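Stop moving the stuff I buy

Went in for rice this morning. Rice is gone. Not sold out - moved. It's now two aisles over, between the birthday candles and the dog food, and I only found it by walking the whole store like a lost kid.

Second time since September. The store in Ullbridge did a full "refresh" and I'd finally learned the new layout, and now there's a refresh of the refresh.

I know why they do it. Everybody knows. You go looking for rice and come home with rice and crackers and a candle. Fine. It's a business. But there's a cost and it gets paid by us, in minutes, and I think we should be a lot ruder about it than we are.

Take my usual shop. 14 things on the list, most weeks the same 14. Before the refresh I was in and out in 20 minutes, and that's with a chat at the bread counter. Now it's closer to an hour. Multiply that by everybody in town. Then multiply by the people who can't walk a store twice. My neighbor uses a cane and has just stopped buying anything that isn't by the door. She used to cook. Now its mostly soup.

And don't tell me about the app. The app says aisle 2. The app has said aisle 2 since before they moved it.
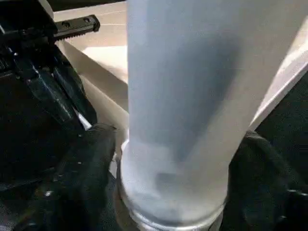

Frosted cylinder, metal ring at the base.

Compare the little place in Galtham, Butkienė. Family grocery, narrow, bad lighting, two registers and one of them is usually closed. Nothing in there has moved in all the years I've been going. Pickles on the left. Flour low down where you have to bend. I could shop it with my eyes shut and I've seen people come pretty close. Prices are a bit higher, yes. I pay them. I've started driving out there on purpose, and teh drive still leaves me in a better mood than hunting for rice.

That's the part the chains miss, I think. Knowing where things are is worth money. It's a kind of trust. You learn a store the way you learn a kitchen, and when somebody rearranges your kitchen without asking you don't explore it with fresh eyes, you get mad and slam drawers.

Voliden, who own the Ullbridge store, put up a sign by the carts. "Discover something new!" I didn't come to discover. I came for rice.

What I'd like, and it isn't much. Move things once a year if you have to. Put up a paper map at the entrance, a big one, right on the day it happens. Leave the basics alone - rice, flour, milk, eggs, salt. Shuffle the chips all you want.

I did write to them. Got a coupon back. For crackers.

Anyway the salt has moved too, haven't found it yet, will look again after work.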